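FOR IMMEDIATE RELEASE

19/08/2019

Misport Opens Second Paper Conversion Line at Eden Site

Line adds sheet capacity for schools, print shops and packaging customers

EDEN – Misport, a converter of uncoated paper and light board, has started regular production on a second sheeting line at its Eden site. The line cuts parent rolls into flat sheets and feeds them to an automatic stacker. It runs alongside the first line, which stays in service without changes.

The new line was supplied by Fornico and installed in May. It accepts rolls up to 1000 millimeters wide and cuts sheets in lots of 500. Knife changes take 22 minutes, against 34 on the older line. Moisture is read at the unwind stand and again before stacking, and both readings are stored with the lot number.

Large-format sheets in pale tints are the first products to move to the new line. They are sold flat, mainly as table covering, drawing stock and backing board. Smaller sizes will follow once trim settings have been approved for each grade.
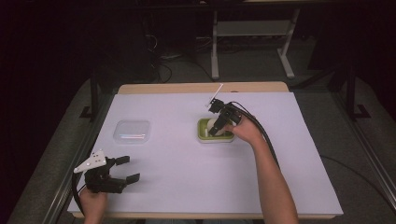 Morven Mackay said flatness had been her main complaint with large sheets from any supplier, and that the trial lots she received from Eden lay level after a night out of the wrapper. She added that she would still like to see the wrap itself made heavier, as corners are easily bent in transit.

Misport has taken up the point on wrapping. A heavier kraft wrap with folded corner guards is being tested on pallet orders. Ream orders will keep the current wrap until the test is finished.

"Curl comes mostly from uneven moisture and from the core end of the roll," said Agata Valentini, technical manager at Misport. "The decurler on this line adjusts as the roll gets smaller. On the first line an operator does that by hand."

Trim waste from both lines is baled on site and sent to Shao for repulping. Dyed and white trim are now baled apart – a change that required a second baler and a new conveyor under the slitters.

Order codes, sheet sizes and grain direction markings are the same for both lines. Customers do not need to update standing orders.
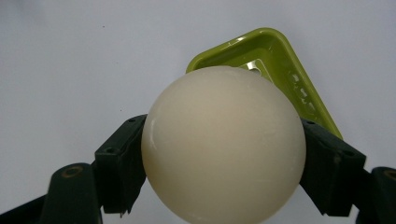
Will sheets from the two lines be mixed on one pallet?
Each pallet will hold sheets from a single line, and the line number is printed on the pallet label after the lot number.

Sample packs of the large-format grades can be ordered through the Misport sales office. Requests should state the grade, tint and grain direction needed.

Press contact: Herman Siregar, Misport, Eden
Technical questions: Agata Valentini, Misport, Eden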